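Set Up a Color Sorting Station on Your Table

I love this little project! If your recycling always ends up in one sad heap by the sink, a row of colored containers will change your week. You need three open plastic containers in different colors, a bare table or counter against a wall, and nearly 20 minutes.

Step 1. Pick your colors

Go for shades you can tell apart with sleepy eyes. I use green, blue and pink, all plain plastic with no printing, so the color does all the talking. My system is green for cans, blue for paper scraps and pink for anything I have to think about (bottle tops, dead pens, that sort of thing).

Step 2. Clear the table and line them up

Take everything off, wipe the surface down and let it dry. Then push the containers to the back, close to the wall, and leave the front of the table free for sorting. Mine nearly touch each other, and I like them that way!
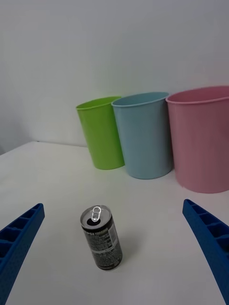

Keep the order the same every day. Ernő Balogh, who got me started on all this, swears by putting the color you use most on the left, and after a couple of weeks my hand was going there by itself.

Step 3. Test it with one drink can

Finish your drink, pour the last drops down the sink and give the can a quick rinse. Stand it on the table a little way from the row, then try dropping it in from wherever you normally walk past. If you have to lean or stretch, slide the whole row over and try again. I moved mine 2 times before it felt right, and it was so worth it.

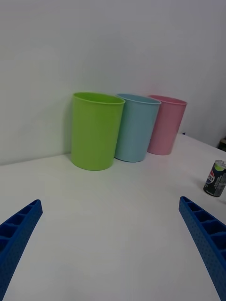 Step 4. Empty and rinse

I empty the green one every evening and the other two on the weekend. Warm water and a drop of dish soap are plenty. Turn them upside down on a towel overnight, and put them back in the same order in the morning.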